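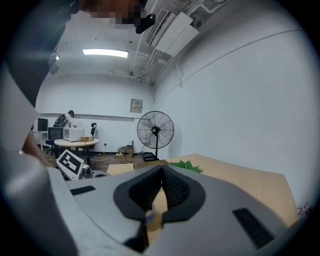 Bontu Negussie asked, when a draft of this section went round, whether 400 demonstrations could teach a policy anything that 200 careful ones could not. The question shaped the protocol reported below.

3.2 Collection of demonstrations

Demonstrations were gathered at the Hikthorpe site in July with the Plalleck hand-held gripper. Each operator completed 40 practice trials, which were discarded, before recording began. Operators were told to move at a natural pace and to repeat a trial only when the object had been dropped. The final set holds 900 trials, divided between single-object and cluttered layouts.

Print this article | E-mail this article

Layouts were changed between blocks of trials. Household and office items were placed on a light wooden table, and the target was named aloud before each trial (Figure 2).

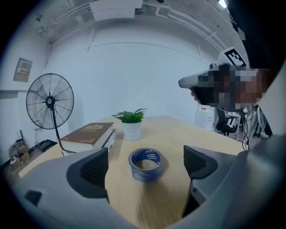 Figure 2. Roll of blue packing tape standing between the gripper fingers, with a potted plant and two stacked books behind it.

Trials in which the operator hesitated were kept. Following Mamo and Woldegiorgis, we marked these pauses by hand and trained one model with them and one without. Both models used the same Tredemari split, with 200 trials held out for testing. Results are given in Section 4.

Shares: 40 | Comments (0)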